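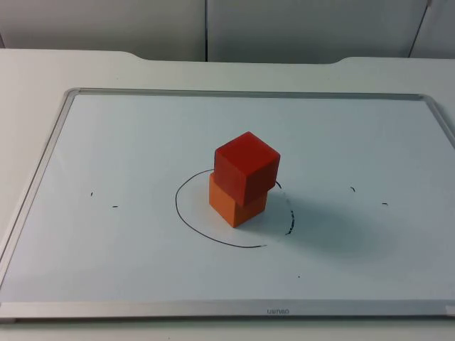
Stacking Task, Part 2: Setting Up the Board and Scoring a Run

You should have finished Part 1 by now, meaning your arm homes without hitting the table. If it still hits the table, go back. The table was here first.

What you need
Whiteboard, laid flat
Thin black dry-erase marker
Two cubes, orange and red
Your team's laptop, charged, please

Step 1. Draw the target circle. Freehand is fine. Poretti, the club's scoring script, only cares where the cubes end up, and it has forgiven far worse circles than yours.

Step 2. Put the orange cube inside the circle, then start your program with the red cube outside it. Hands off after that. Hovering counts as hands.

Step 3. Set the gripper wait to 2000 milliseconds before release. Teams love to shorten this. Teams also love picking cubes up off the floor.

Step 4. Score the stack. Red on orange, nothing touching the board except orange, and the whole base inside the line. A crooked stack is still a stack - you lose 2 points for a visible overhang and keep the rest.

Step 5. Park the arm clear of the board, then save your log before you celebrate.

Each team gets 16 tries on Thursday. If your marker line gets rubbed out by a sleeve, redraw it between runs, never during one. Disputes go to Ebere Ezeani, who has heard the one about the draft from the window.

Part 3 covers unstacking.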